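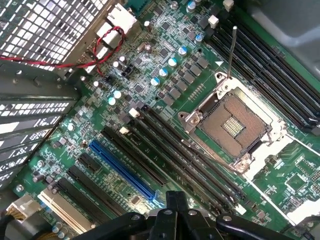

Bench 2, motherboard in its chassis, socket open and gripper in position. Checklist notes follow.

Pre-purchase inspection checklist: robot cell for board rework
Site: Vitwood, refurbishment hall
Date of walk-round: 26 October 2020
Filled in by: me, with a clipboard and a cold cup of tea

Right, a word before the boxes. We have one arm on loan terms from Haberkorn and we're thinking about buying it outright and adding a second one. I've used our ordinary machine safety sheet and added a money comment under each item, so whoever signs the order can see what every tick is going to cost us. OK means OK today. ACTION means it goes in the budget. HOLD means I don't want us paying for anything until it's sorted.

SECTION A — THE WORKPIECE

A1. Chassis held firmly, can't slide or tip
Result: ACTION
Comment: It's sitting on the rubber mat and I could still shift it with one hand. We need a proper clamp plate for each bench. Pliltinance quoted 228 pounds a plate, which made me wince a bit, but a home-made one would have to be checked every shift and I know how that goes!

A2. Mains lead out and chassis earthed
Result: OK
Comment: Checked both. I'd like a lockable lead box on the new bench too, please add to the small items.

A3. Exposed CPU socket protected when not being worked on
Result: ACTION
Comment: Look at that socket in the photo — all those tiny contact pins with nothing over them. One knock and the board is scrap. We need a tray of plastic socket covers within reach of the bench, and a line in the method that says cover on before anyone walks away. Cheap as chips compared with a board. Order plenty, they vanish.

A4. Levers and brackets clear of the arm's path
Result: HOLD
Comment: This is my biggest worry. With the socket open there's a thin metal lever standing nearly straight up, right by the memory slots, and a second one lying low along the other side of the bracket. The planned path has to know about the tall one. At the moment the path is set by hand for each chassis type, and I don't want a second arm until we've agreed who does that and how long it takes. Haberkorn sell the path-checking add-on for 586 pounds per arm. I'd put two in the plan.

A5. Loose cables tied back
Result: ACTION
Comment: There's a red and black wire that curls into a loop near the rear ports, and more wiring down by the power connector. Any loop is something to snag. A bag of reusable ties and two minutes at unpacking would do it. No budget line needed, I'll take it out of consumables.

SECTION B — THE GRIPPER

B1. Fingertip condition
Result: OK
Comment: No chips or burrs when I ran a gloved finger over it. The supplier says to treat tips as wearing parts, so please can the plan show a spare set per arm from the start. Last year we bought the label machine with no spares and spent most of October waiting for a roller.

B2. Pivot pins and links
Result: OK
Comment: No play that I could feel. I'd still like these on the monthly sheet.

B3. Room to work between the slots
Result: ACTION
Comment: It's tight in there. Memory slots on both sides of the socket, latches at the ends, expansion slots packed in next to those. The fingertip is quite blunt for that sort of space and I'd want to see the narrower one tried on our own boards before we commit. Soltside have offered a trial set, so let's take them up on it — it costs us only the postage.

B4. Grip force limit set and recorded
Result: HOLD
Comment: Set, yes. Recorded, no. There's a sticky note. I want the number in the file and a password on the setting before this gets anywhere near a purchase order.

SECTION C — THE BENCH AND THE PEOPLE

C1. Guarding and stop button
Result: ACTION
Comment: Stop button works, I pressed it three times. The side screen is a loan item and goes back with the arm if we don't buy. A replacement is 419 pounds, fitted. If bench 3 goes ahead we need two of them, so please don't let anybody budget for one and call it done.

C2. Lighting
Result: ACTION
Comment: Too much glare. The shiny metal on the bracket throws light back at you and there are patches of the board that just go white on camera. A diffuser over the lamp should help and would be kinder on people's eyes as well. Try a cheap one first.

C3. Static control
Result: OK
Comment: Wrist straps tested, mat tested. Bench 3 has neither yet.

C4. Training
Result: ACTION
Comment: Only the early shift has had it. Haberkorn's two-day course is 2500 pounds for a group and they'll come to us. I'd pay for it before I paid for a second arm, and I'll say so to anyone who asks.

OVERALL

Fit to carry on with the loan arm: yes, with someone standing by.
Fit to buy: not until A4 and B4 are closed.
Second arm: leave in the plan, don't order. I'd want the narrow tips tried and the late shift trained first.

Still to chase: delivery time on the clamp plates, whether the add-on licence moves with the arm if we swap it, and who pays carriage on the loan screen if it goes back.

Next check: when the Soltside tips arrive. Same sheet, fresh tea.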